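Sorting out the spare room

Aug 18, 2021

We finally got to the spare room this month. It has been the dumping spot since we moved to Vorkville, and my sister-in-law Oranuch is coming to stay in November, so it had to be done before the weather turns and I lose interest.

Most of it was clothes. I started with the winter stuff, then the bags of odds and ends from the garage, and then whatever had ended up behind the door. I got rid of more than I expected to. Two bags went to the donation bin and one is still in the trunk of the car. 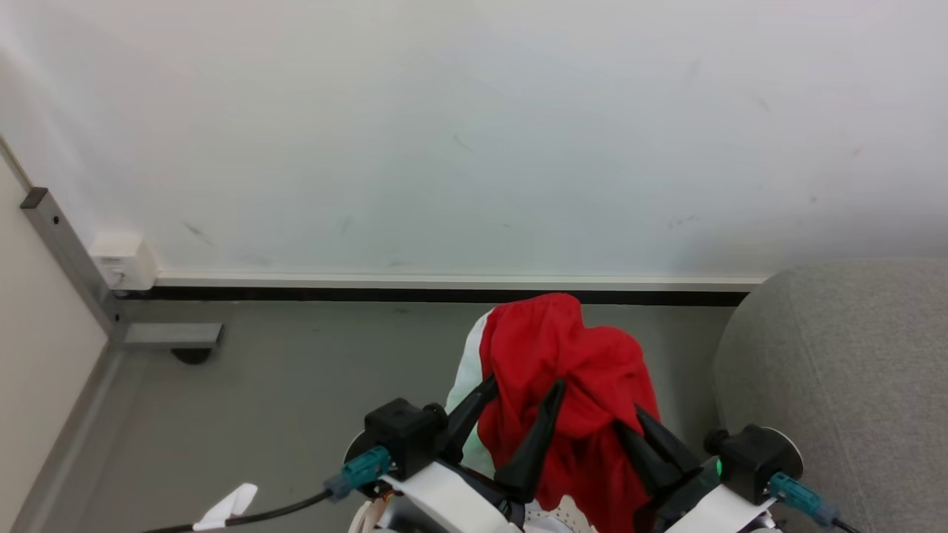

Folding is the part I put off. I can do towels and tea towels all day, but anything soft and shapeless beats me. I used to do it all on the bed, and by the end I'd be sore from leaning over. Red things get their own pile now, after what happened to Thanakorn's good shirts, and a crumpled red cloth like that one goes in it until I've washed it by itself in cold. The grey upholstered chair is staying. It's comfortable, and a guest needs somewhere to sit that isn't the bed.

The wall is next. White was a mistake in a room where things get shoved around, and it has grey scuffs and small dark smudges on it. I tried a damp sponge on a similar mark in the hall and it took some of the paint off, so I'll be repainting. Thanakorn wants a warmer colour. I priced it out at $149 with a roller and tray.

I still need a lamp and a small bookshelf. If anyone has a bookshelf under $70 they're happy with, leave me a comment.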